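Small bottles, small bathroom: how I keep them in order
by Jaanus Kivi
05/08/2023
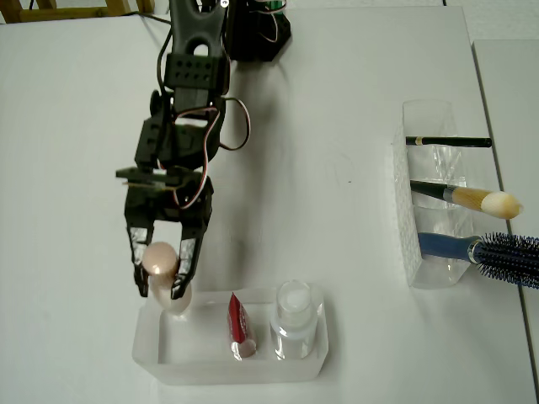

A small beige bottle and a frosted white tray.

My wife and I moved to Candberg with 2 suitcases and one very full bag of creams, shampoos and medicines. The apartment has a nice kitchen and a terrible bathroom. The sink stands alone on its leg, the mirror has no cabinet behind it, and the only shelf is as wide as my hand. For the first year everything lived on the edge of the bathtub and fell in when somebody sneezed. I write down what I learned, in the order I learned it. English is my third language, so please forgive some sentences.

Empty everything first

Do not buy any box or basket before you do this. Take all the bottles, tubes and jars out and put them on a big table with an old towel under them. A towel is important, many of these things leak a little and you see it only later, when the table has a ring.

Open each one and smell it. Sun cream that went bad smells like old crayons. Oils smell like a pan that was not washed. If a lotion is separated into water and lumps, it should go away. Many packages have a small drawing of an open jar with a number, for example 12M, and this is how many months you can use it after opening. I now write the opening month on the bottom with a permanent marker. If you opened it in January, write only "Jan" and the year, it is enough.

Medicine does not belong in the trash or in the toilet. Our pharmacy takes it back, and many others do too. Ask at yours.

Trays are better than baskets

I started with a wicker basket from the market in Pons. It was pretty for one month. Then a bottle of hair conditioner fell on its side and the wicker drank it. You cannot clean conditioner from wicker. I tried with a toothbrush, then with a garden hose, and then I gave up.

A plain tray with a low edge is the best thing I know for small bottles. You can lift everything at once when you wipe the shelf, and if something leaks, it stays in the tray. Choose one with smooth corners. Sharp inside corners collect a gray paste which is very hard to take out without a wooden toothpick.

Measure before you go to the store. Our shelf is 138 mm deep, and I came home two times with a tray of 150. Measure also the height to the next shelf, with the pump of the bottle up and not pressed down. Then add two fingers for your hand.

What goes where

Daily things stand in front: toothpaste, face cream, deodorant. Weekly things go behind them. Everything you use less than once in a month should leave the bathroom. We keep those in a shoe box in the hallway closet and I do not miss them.

Medicines should not live in the bathroom at all, even if everybody's grandmother did it. The steam is bad for tablets. We put ours on a high shelf in the bedroom – dry, cool, and too high for my nephew.

Perfume also does not like light and steam. Keep it in its carton in a drawer if you want it to last.

Getting the last part out

A pump bottle keeps quite a lot at the bottom that the straw cannot reach. Stand it upside down in a cup overnight and open it in the morning. For thick cream in a tube, cut the tube in the middle with scissors, take what you need with a clean finger or a small spatula, and push the two halves together like a cap. It stays good for 5 days or so in our house, after that it dries.

My neighbor Jérémie Gautier uses a narrow silicone spatula from the kitchen, the kind made for jam jars. I bought one too. Please do not use the same one for jam.

I do not pour old cream on top of new cream. If the old one has started to go bad, you lose both.

Washing small bottles for another use

Small bottles with a screw cap are very good for travel, and it is a pity to throw them away. This is my method:

Rinse with warm water until there is no more foam. Put in one teaspoon of uncooked rice, some drops of dish soap and warm water to the half. Close and shake hard for one minute. The rice scrubs the places where no brush can go. Pour it out through a sieve, because rice in the drain is another problem. Rinse three times. Let the bottle dry open, upside down, for two full days. If you close it when there is still water inside, it will smell.

For labels, warm water and patience are usually enough. If the glue stays, rub it with cooking oil, wait ten minutes and wash with dish soap. I used nail polish remover once on a plastic bottle and it became cloudy and sticky, so I do not recommend it.

Write on the new label what is inside. I washed my hair with body lotion in a hotel in Mundolness, and it took three washings to come out.

Cleaning the tray

Once in a week, lift the bottles out, wash the tray with dish soap and a soft sponge, and dry it with a cloth. If you have hard water like we have, there will be white marks after some time. Mix one part white vinegar and one part water, leave it in the tray for fifteen minutes, rinse well. Never mix vinegar with bleach or with a cleaner that contains bleach – the gas is dangerous.

Do not use the rough side of the sponge on plastic. It makes small scratches and dirt will stay in them forever.

Wipe the bottoms of the bottles too before you put them back. I forgot this for a long time and I was always surprised that the clean tray was dirty the next morning.

When the shelf is full again

It will happen, mostly after holidays and birthdays. Our rule is that a new bottle waits in the hallway box until the old one is finished. My wife does not follow this rule with hand creams and I have stopped discussing it.

Next time I will write about the cabinet under the kitchen sink and the smell that comes from there in summer.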